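Marker ink on patterned tablecloth, and does it matter where the caps go

Sevalar forum > Household > Stains and laundry

inkyfingers_b
Right so we do markers at the table every Friday and I'm sick of scrubbing. Cloth is the white one with grey ferns and peachy flowers. Washed it at 40 last time, blue dots still there by the sprigs. Any ideas before I bin it?

pollyduster
Don't bin it!! Surgical spirit, dab from the back, kitchen roll underneath. 10 mins. Then wash.

Swanson_Road
Spirit will lift the print as well, careful. I lost half a poppy off mine. Bar soap and cold water, 3 goes.

pollyduster
Never lost a print yet and I've done 5 cloths. Depends on the cloth I supose.

iltis77
Put an oilcloth over it, problem gone. Brulinberg market has them by the metre.

inkyfingers_b
Oilcloth squeaks, can't stand it. Plus I like the flowers.

Swanson_Road
Then cap each one the second it's put down. Loose caps are your trouble, pens left lying on fabric will bleed in no time.

iltis77
disagree, its the tips going down while they're still uncapped. Stand them in a mug. Caps can go were they like

inkyfingers_b
Ok trying soap first, test on a corner. Mug is a good shout. Table as it is, markers out on the cloth, blue cap one in the middle

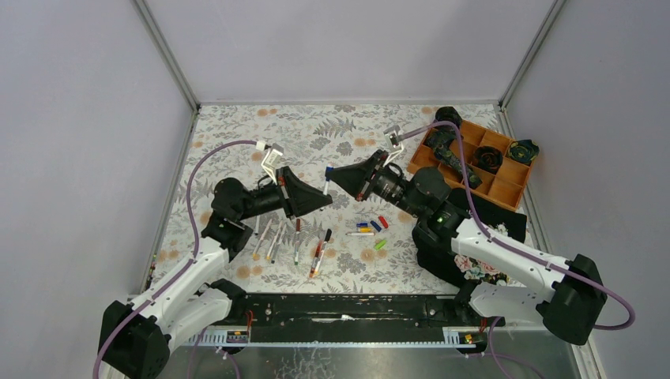
Page last modified: July, 3 replies hidden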